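October, home by dark

Legs like wet rope, and I am so happy. Aranka and I finally did Wamholm! We have been talking about it since before her knee, and this morning at half past five she was in the driveway with the heater going and a thermos wedged between the seats.

We left the Jurnutwood carpark with our headlamps on and went up through the snow gums in the pitch dark, chatting too much and going too fast. First snow at the old stile, a late dusting from overnight, crunchy on top and nothing underneath. By the time we got clear of the trees the whole east side had gone pink and we both just stopped and said nothing (very rare for us). The top is 1,357 metres, which I know isn't much to people who go overseas for this kind of thing, but the wind up there thought it was Everest. I had every layer on, plus Aranka's spare mitts over mine.

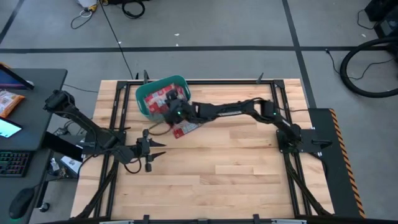

The ridge from Wamholm across to Mavo was the best walking I've done all year. It rolls up and down in long easy humps, then there's one scrambly bit of 12 metres or so that I'd been dreading for weeks and it was fine, it was fun, I wanted to go back and do it again! The rock there runs in pale, tan and brownish strips, one beside the next like the planks of that tabletop, and the snow had caught in the gaps between. Aranka found good footholds the whole way and called them out to me. We had our sandwiches on the lee side and watched a wedge-tailed eagle work its way along the valley without a single flap.

Coming down was slushy and I sat down hard twice. Colour of my backside tomorrow, to be confirmed. Krisztina Hegedűs had told us to take the Vasiliauskas track instead of the fire trail and she was dead right, softer on the knees and a creek beside you most of the way.

Boots stuffed with newspaper, soup on. Must wax the laces, must get new gaiters. Aranka has already texted me a map of the next one.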